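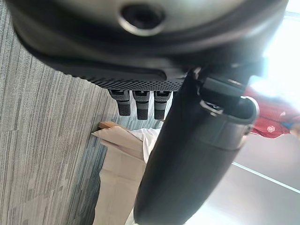 Medication Reconciliation Team, Prendergast Community Hospital

Bringing your medicine list to the hospital: common questions

By Samina Pirzada, Pharmacy
Updated October

Why do you ask for my medicine list when my doctor already has one?

Your doctor's list shows what was prescribed. We need to know what you take. The two are often different. People stop a pill that upset their stomach, cut a dose in half, or add something from the drugstore. None of that reaches the hospital record unless you tell us.

What should be on the list?

For each medicine, write the name, the strength, how much you take, and when you take it. Add the reason if you know it. Include:

- prescription pills, liquids and injections
- inhalers, patches, creams and eye drops
- vitamins, herbal products and protein or diet powders
- pain relievers, antacids, sleep aids and allergy pills you buy yourself
- anything you take only now and then

Please also write down any medicine you stopped in the past few months, and any allergy or bad reaction, with what happened. "Penicillin, rash on arms as a child" helps us more than "penicillin."

Can I just bring the bottles?

Yes. Put everything in one bag and bring it with you. Leave the pills in their original containers. If you use a weekly pill organizer, bring that and the bottles, as we can't always identify a loose tablet. Once we have copied the details, the bag goes home with your family or is locked up on the unit and returned at discharge.

Who will go over the list with me?

A pharmacy technician or a pharmacist. For planned surgery we phone you before your admission, and the call takes 15 minutes for most people. If you come in through the emergency department, someone from our team will see you there or after you get to your room. Your nurse may ask some of the same questions. That is a separate check, and we would like you to answer it in full both times.

I don't remember the names of my medicines. What happens then?

Tell us so. Don't guess. We can call your pharmacy, your doctor's office or a family member, with your permission. If you use more than one pharmacy, give us all of them. Mail order counts.

Does it matter when I took my last dose?

Yes, and it is the item most often left blank. For blood thinners, insulin, seizure medicine, Parkinson's medicine and opioid pain medicine, we need the time of the last dose as closely as you can give it. Set the time down as you leave the house, for example "7:30 a.m., 1 tablet."

Should I mention cannabis, alcohol or things that weren't prescribed to me?

Please do. Some of them change how anesthesia and pain medicine work. We ask so that we can treat you safely, and the answer goes in your chart with the rest of your health information.

Why was one of my medicines changed while I was in the hospital?

There are a few common reasons. Your condition may call for a different dose, or two medicines may not go well together. Sometimes the hospital stocks a different product from the same family and we give you that one during your stay. You should be told about each change. If a pill looks unfamiliar, ask what it is before you swallow it. Staff expect the question.

What will I get when I go home?

A printed list with four headings: Continue, Changed, New, Stop. A nurse or pharmacist will read it through with you before you leave. Check it against what you have in the house. Products under Stop should be taken out of the cabinet — old bottles with refills left on them are a frequent source of mix-ups, especially when the brand name and the generic name are both on the shelf.

I have found a mistake on my discharge list. Who do I call?

Call the pharmacy desk at extension 94 through the main switchboard. The desk is open from 8 a.m. to 6 p.m. After 6 p.m. the call goes to the on-call pharmacist. If you have already taken a wrong dose and feel unwell, call 911 or Poison Control first.

Can someone else do this for my parent?

Yes. Bring proof of health care power of attorney if you have it. If you don't, your parent can give permission verbally and we will note it in the chart. For patients with memory problems, we ask to speak to whoever fills the pill box.

Do you have a form I can use?

We do. Form 42 is a one-page medicine list, available at the admissions desk and in the outpatient pharmacy. It comes in English and Spanish, and there is a large-print version. A list on your phone or on plain paper is fine too. Put the date on it, and throw out the old one when you make a new one.

How do I raise a concern about how my medicines were handled?

Speak to the charge nurse while you are here, or write to Chibuzor Akande, Patient Relations, at the hospital's main address. You will get a written reply. Concerns that involve a medication error are also sent to the pharmacy for review, and Cirilo Pacheco in our office will contact you if we need more details.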